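Clearance and Fit in Wooden Toys and Games

Final report, Introduction to Product Design
Idun Solberg and Getachew Demissie

1. Background

Our project looked at how tight or loose the parts of a toy should be. Many toys and board games depend on one part going into another: pegs in a pegboard, axles in wheels, the tabs on a puzzle piece. If the fit is too tight, children give up or force the part. If it is too loose, the part falls out when the toy is picked up. We wanted to find a range of clearances that worked for both younger children and adults.

Clearance in this report means the diameter of the hole minus the diameter of the peg. A clearance of zero means the two are the same size on paper. In practice wood swells in damp weather, and paint adds to the diameter, so a peg made to zero clearance will often not go in at all.

2. Earlier work

We started with two older student reports kept in the workshop. The Skidthorpe report measured pegs from a secondhand travel game and found that the painted pegs were thicker than the bare ones. The Gumel report dealt with wheels and axles. Its authors recommended waxing the axle, and we used their method of measuring each part at both ends and in the middle, because turned parts are rarely the same thickness all the way along.

Neither report looked at the shape of the peg end. That became the main part of our work.

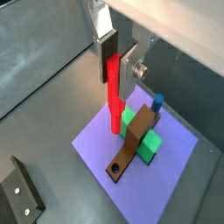
Pegs for games are usually cut from long dowel and then finished at the ends. The cheapest finish is a straight saw cut, which leaves a sharp edge that catches on the rim of the hole. A plain cylinder, unlike the stepped red one in the picture, has the same width from one end to the other, so it gives a good surface to hold between two flat faces. The same shape gives no help at the hole unless the end is rounded or beveled. Tapered pegs go in easily but tend to lean, and they wear the top of the hole faster than the bottom.

3. Method

We made 200 pegs in three end shapes: straight cut, beveled and rounded. Getachew cut the dowel and Idun did the sanding. The boards were drilled on the drill press with one bit for each hole size. We painted half of the pegs in each group with two thin coats and left them to dry until Thursday.

Testers were asked to fill a board, tip it on its side, and then empty it again. They were not told which pegs were which. Across all sessions we recorded roughly 1,000 insertions. An insertion counted as failed if the tester stopped and picked up a different peg.

The Virág board, which has 9 holes in a square, was used for the younger group. Adults used the longer Boradia board. We should have used the same board for both, and this makes the two groups hard to compare.

4. Results

Straight-cut pegs failed most often at every clearance. Beveled and rounded pegs were close to each other, and the rounded ones did slightly better with children. Paint mattered more than we expected. Several painted pegs that had fit the day before would not go in after the second coat.

At the loosest clearance almost every peg went in on the first try, but many fell out when the board was tipped.

5. Problems

The drill bit wandered on some holes near the edge of the boards, and those holes came out slightly oval. We left them in the test. One board split along the grain during drilling and had to be made again, which cost us a full workshop session.

6. Recommendations

Bevel or round both ends of the peg so that it does not matter which way up it is held. Measure after painting. Drill a test hole in scrap from the same board before drilling the rest, and check it with a finished peg.

The drawings and the full table of measurements are in the project binder.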